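4.2 Restitution orders and the question of what a person can pay

We turn now to restitution, which took up far more of our reading time than we had planned for and which, we think, repays the patience. Readers will remember from Section 3 that the sample is made up of 131 sentencing files from the Jilunby registry, each of which includes a written or transcribed set of reasons. In every one of these files the Crown asked for restitution to be paid to a named victim, either on its own or alongside probation, a fine or a period in custody.

What struck us first, and went on striking us as we worked through the boxes, was how little the reasons tend to say about ability to pay. A judge will often spend several careful pages on the offender's age, work history, remorse and family support, and will explain with real kindness how each of these weighs for or against a longer sentence. Then the restitution order arrives in a line or two near the end, the amount matching the victim's claim to the dollar. We don't say this as a criticism of anyone. Sentencing lists are long, counsel are stretched, and in many files the amount had been agreed before the hearing began. Still, an amount agreed to by someone who badly wants the matter over with may tell us very little about whether the money will ever reach the person who is owed it.

Two patterns deserve a closer look. In the first, which we call the quiet order, neither lawyer raises the offender's means and the judge doesn't ask. In the second, the staged order, the judge asks a few plain questions about rent, wages and children, and then sets a payment schedule that runs alongside the probation term. Staged orders were more common where a pre-sentence report had been prepared, and that makes good sense to us, as the report writer has usually sat down with the person and talked through just these things.

Coding followed the scheme set out by Jafarzadeh in the project handbook, with one change made in June after the pilot round. The original scheme treated any mention of employment as a mention of means. Nazanin Jafarzadeh pointed out, quite rightly, that a judge who praises someone for holding down a job may be talking about character and nothing else, and so we split the code in two.

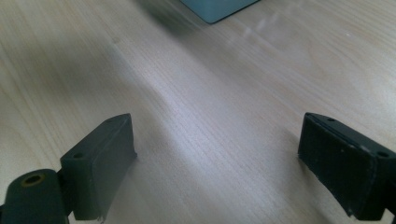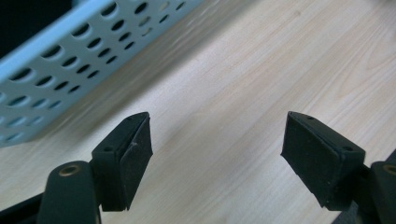
Figure 3. Wooden tabletop, two views.

Splitting the code meant going back over files we had already finished, and we were grateful in the end that we did. Several that had looked like staged orders moved across to the quiet group once the character remarks were taken out. The amounts themselves gave us less trouble. We sorted them into three bands, with the lower line drawn at $200 and the upper at $1000, and found the quiet order in every band, including the highest, where one might have hoped for a fuller discussion.

In 11 files the reasons treat restitution as a mitigating factor in its own right, usually where some part of the money had been paid before sentencing. These are generous and thoughtful decisions, and we enjoyed reading them, but they do raise a worry about fairness. A person with savings, or with a parent who has savings, can pay early and be given credit for it. A person without either can't, however sorry they may be. Only a few of the judges speak to this directly, and those who do tend to look at effort, asking what the offender has given up in order to pay, and to give the size of the cheque less weight.

We come back to early payment in Section 5, where the same difficulty turns up in the breach hearings.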